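Course Notes | Robotics Lab Practice

Notes by Venkatesh Ramasamy, August
3 min read

Week 2: Rules for recording with hand-held grippers

These rules apply to every session in the Orkeldale module. Lizeth Sotelo checks the logs on Tuesday.

Before recording
Wipe the finger pads and check that both fingers close fully. Check the pivot screws by hand. Write the task name in the log before the first take – not afterward, from memory.

During a take
Move at the speed you would want the arm to move. Keep your free hand out of the work area. If an object falls over, carry on and mark the take as "disturbed". Do not set it upright and continue as if nothing happened.

Limits
Each person records for 12 minutes, then hands over. Takes longer than 165 seconds are split at a natural pause. Tables in homes stay as the residents keep them, apart from glass and anything hot. 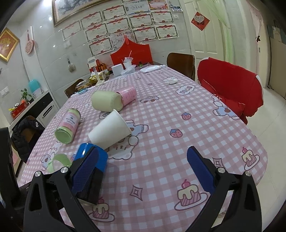

Should a failed grasp be deleted from the set?
Keep it and label it as failed. Deleting is only for takes with a fault in the recording itself, and Segundo Cárdenas has to sign for those.

Reading for next week: the Runum handling guide, sections on labels and storage. Bring your own log sheet.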